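# Writing up house rules for handheld gripper sessions in real bedrooms, feedback wanted

**plukasine_ops** (original poster)

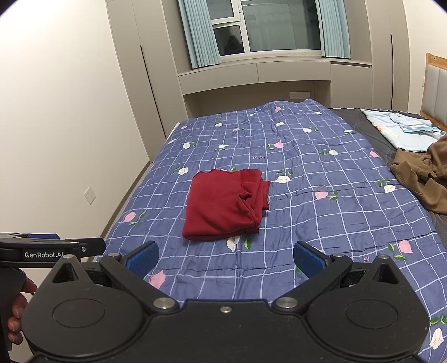 *Bed folding task, one garment folded and one to go.*

I've been asked to write a rules sheet for our home sessions. Up to now everybody has done it their own way and the reviewers in Herville keep sending clips back. The last batch was 174 episodes and 96 of them came back with a note of some kind. Most of the notes were about consistency. The folding was usually fine.

Draft so far, for two-handed garment folding on a bed:

1. One garment per episode. Start with both grippers in view and open.
2. Bed made flat before the first episode. Cover stays on and stays the same for the whole session.
3. Garments not in use go off the bed, on a chair or the floor.
4. Curtains stay where they are from the first episode to the last.
5. Wipe the finger pads between garments.
6. No bare hands on the garment during an episode. If you need to reset it, stop and start a new one.
7. Fold ends when the garment is flat and both grippers have let go and backed off.
8. Other people stay out of the room.

What am I missing? I'd like to keep it to one page because collectors read it on a phone.

---

**tessellate**

Rule 3 is the one I'd drop. Your own picture has the brown one hanging over the side of the mattress and the red one folded in the middle, and that's what a bed looks like when people fold laundry. If you clear everything away except the target you get a very clean set that doesn't look like anyone's house.

Rule 2 is fine. I'd add that the cover has to be pulled to the edges. We had a lot of episodes where the cover bunched up and the finger picked up cover and shirt together.

---

**mk_fixture**

Disagree about dropping 3. The trouble with a second garment on the bed is that the reviewer can't tell which one is the target until halfway through. Keep it off, or say in the episode label which one you're folding. You can't leave it to guesswork.

Also number your rules by when they happen. Right now 4 and 8 are before you start, 5 is between episodes, and 7 is the end. People skip around and miss things.

---

**plukasine_ops**

Good point on the order, I'll split it into Before, During, After.

On 3, would you both accept "other garments may stay on the bed if they don't touch the target and the target is named in the label"? The collectors would be happier with that. Clearing the bed every time adds up over a day.

---

**tessellate**

Yes, I can live with that.

---

**mk_fixture**

Touching isn't enough. I'd want a hand's width between them. Sleeves move when you fold.

---

**clerska_qa**

I review for a different project but we went through the same thing in May. A few comments.

**Patterned covers.** I see checks and roses on this one. Our first sheet banned patterned bedding and we took the ban out after a month. People own patterned bedding. What we ask for now is contrast between the garment and whatever is under it. A red sweatshirt on a periwinkle cover is easy. A light blue shirt on that same cover would be a problem for me and I'd send it back.

**Windows.** Your rule 4 covers the curtains but says nothing about glass. There's a faint reflection of a person in one of the lower panes in your picture. For some clients that's a privacy item. Ours wants faces and bodies kept out unless there's a signed release, and a reflection counts the same as the person. Put in a line about mirrors, windows and TV screens. In a room like that one, you'd draw the curtains closed and turn on the ceiling light.

**Printed words.** We also ask people to look over the bedding and the clothes for names. "LOVE" on a duvet is no trouble. A school name or a work badge on a shirt is.

---

**plukasine_ops**

I missed the window completely. Adding it to Before.

Do you require closed curtains every time? Two of our homes are pretty dark inside with them closed.

---

**clerska_qa**

No. Closed if the window is in view from the bed, otherwise leave them alone. If the room is too dark, change your standing position so the window is behind you. Check the first episode for reflections before you record the rest.

---

**nightshift_jo**

Collector here, not a reviewer. I've done a lot of these.

Standing with the window behind you puts your own shadow on the bed in the afternoon. I'd take a ceiling light and a closed curtain over that. If the rule sheet tells me to move around until it's right I'm going to lose twenty minutes in every house, and I only get paid for accepted episodes.

Rule 5, please say what to wipe them with. I used a household spray once and the pads were slick for the rest of the session. A dry cloth is enough for lint. Wiping between every garment is too often if you ask me. Every 6 episodes has worked for me.

---

**mk_fixture**

Every 6 is fine for cotton. Fleece or anything that sheds, do it each time. Textured pads hold lint down in the pattern and you won't notice until it starts slipping.

While you're at it, put a bolt check in Before. The finger pivots on ours worked loose with use. Open and close each gripper a few times and feel for side play. If there's play, tighten it or swap the unit. Don't tighten it in the middle of a session and carry on under the same session number, start a new one.

---

**tessellate**

A new session number for a quarter turn on a bolt seems like a lot.

---

**mk_fixture**

It costs you one line in the log. If the fingers line up differently after the turn, somebody down the line will want to know when it changed.

---

**tessellate**

Then a note in the log is enough. New session numbers mess up the totals and the sheet is supposed to be one page.

---

**jasinska_lab**

Posting from the Jasińska group. We use data of this type, so this is from the other end.

I'd side with a new session number, but it's a small thing next to the two items that hurt us most:

- Episodes that end at different points. One person stops when the fold is done, another stops when the grippers are parked. Your rule 7 is good. Make it stricter and say how far to back off.
- Sets where every fold is perfect. Please keep the episodes where a sleeve slips and the collector fixes it with the grippers. Mark them as "recovered" and send them. Your rule 6 could be read as telling people to throw those away.

A fold that ends up a bit uneven is also useful. A rough rectangle is a fold. I would not set a tolerance on corners.

---

**nightshift_jo**

Thank you for the second one. I have thrown away plenty of episodes that sound like exactly what you want, since my sheet said "clean folds only."

---

**plukasine_ops**

Rule 6 was meant for bare hands only. I'll reword it.

Chathurika Sultana on our side signs off on the final sheet and she has asked for a number on the back-off distance. I was going to put one hand's length above the garment, because nobody is going to measure. Here is where I've got to.

**Before**

- Make the bed flat, cover pulled to the edges. Same cover all session.
- Pick garments that stand out from the cover in color.
- Check windows, mirrors and screens for reflections of people. If a window is in view, close the curtains and use the ceiling light.
- Check bedding and clothes for personal names, schools and employers.
- Open and close both grippers. No side play at the fingers.
- Wipe pads with a dry cloth.
- Record one episode and look at it before going on.

**During**

- One target garment per episode, named in the label.
- Other garments may stay on the bed with a hand's width of space.
- Both grippers open and in view at the start.
- No bare hands on the garment. Fixing a slip with the grippers is allowed, mark it "recovered."
- End with the garment flat, both grippers open and one hand's length above it.

**After**

- Wipe pads every 6 episodes, or every episode for fleece and anything that sheds.
- Log any bolt you tighten, with the episode number.
- Stop at 100 episodes per room, then move to another room or another home.

---

**mk_fixture**

Still think the bolt line should be a new session. Otherwise good. Move the pad wiping out of After, it happens during.

---

**clerska_qa**

Under reflections, add "including your own." People look for somebody else in the glass and forget themselves.

---

**jasinska_lab**

Is the 100 per room a client number or yours?

---

**plukasine_ops**

Ours. The same bed over and over was one of the notes from Herville. I'm open to a lower one if you have a reason for it.

Both edits made. Bolt question goes to Chathurika, and I'll post the sheet after she has been through it on Sunday.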